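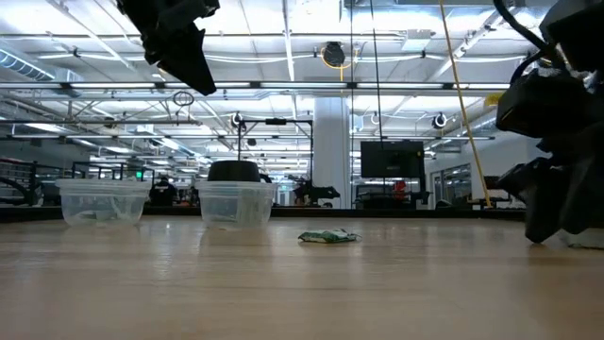 ローレンツ・ピヒラーさんは、カルクロウ社の包装部門で七年働いています。九月のある午後、休憩室で話を聞きました。私は日本語で記事を書くようになってまだ長くありませんので、彼の言葉をできるだけそのまま訳すように気をつけました。

小袋の仕分けは、以前は全部が手の仕事でした。透明な容器を前に置き、袋を一つずつ取って、種類ごとに入れます。今は、その一部をロボットアームが受け持っています。

「最初の日は、正直に言うと、腹が立ちました」とピヒラーさんは言います。「私が一秒でつかむ袋を、機械は上から長いあいだ見ているのです。つぶれた袋は特に苦手でした。角がどこにあるか、分からないのだと思います。」

導入を担当したのは、マルネス社の技術者、ロアルド・オーセンさんです。オーセンさんによると、固い箱をつかむことと、やわらかい袋をつかむことは、ほとんど別の問題だそうです。

「箱は、昨日も今日も同じ形です。袋は、置くたびに形が変わります。机の表面が光を反射すれば、袋の輪郭も見えにくくなります。ですから私たちは、現場の人がどうやって指を入れるかを、何度も見せてもらいました。」

その「見せる人」が、ピヒラーさんでした。試験の期間に記録された動作は2,433回で、そのうち1,836回は袋が正しい容器に入りました。残りは落としたか、つかめなかったか、違う容器に入れたものです。この数字を良いと思うかどうか、私は二人に別々に聞きました。

オーセンさんは「出発点としては満足です」と答えました。ピヒラーさんは少し考えてから、「新人がその成績なら、私は隣に立って、もう一度教えます」と言いました。

仕事の内容はどのように変わったのでしょうか。ピヒラーさんの一日は、今では三つの時間に分かれています。朝は容器と袋の準備をします。昼まではアームの動きを見て、止まったときに原因を調べます。午後は、機械に向いていない品を自分の手で仕分けます。

「肩は楽になりました。これは本当です。前は夜に腕を上げると痛かったですから。でも、目が疲れます。手を動かしているときは、考えごとができました。日曜日に何を料理しようか、とか。今は見ていなければならないので、それができません。」

同僚との会話も減ったと彼は言います。以前は机をはさんで向かい合い、話をしながら作業をしました。現在は一人が一つの作業台を見るので、声をかけるには歩いて行く必要があります。これについて職場から意見が出て、見守りの担当を20分ごとに交代するやり方が始まりました。交代のとき、次の人に短く引き継ぎをします。ピヒラーさんは、その引き継ぎがだんだん長くなっていると笑いました。

賃金のことも聞きました。基本の給料は変わっていませんが、機械を止めたり再開したりする責任が加わったため、手当を求める話し合いが続いています。「責任が増えたのに、紙の上では同じ仕事です。そこは、はっきりさせてほしいです。」

オーセンさんは、この点については自分が答える立場にないと断りました。そのうえで、次のように話しました。「技術者は、機械が何個つかめたかを数えます。しかし、機械が止まったときに誰が来るのかは、あまり数えません。カルクロウでは、いつも同じ人たちが来てくれました。報告書には、その作業の時間も書くことにしました。」

ピヒラーさんに、アームに仕事を取られる心配はあるかと尋ねました。彼は否定しませんでした。人が辞めたあと、補充がなかった席が一つあるそうです。会社の説明では自動化と関係がないとのことですが、彼はその説明に納得していません。

「機械が悪いとは思いません。機械は席を減らすと決めませんから。決める人は別にいて、その人はあまり作業台のところに来ません。」

話の途中で、ピヒラーさんは空になった砂糖の袋を指でつぶし、テーブルに置きました。どこをつかめばよいかと聞くと、彼はすぐに、とがった端の少し内側を指しました。端そのものをつまむと、中身の重さで袋が回ってしまうのだそうです。オーセンさんのチームにも、それを最初の週に教えたと言っていました。

次の段階では、もっと薄い袋を試します。開始の時期はまだ決まっていません。準備の打ち合わせには、ピヒラーさんも出席する予定です。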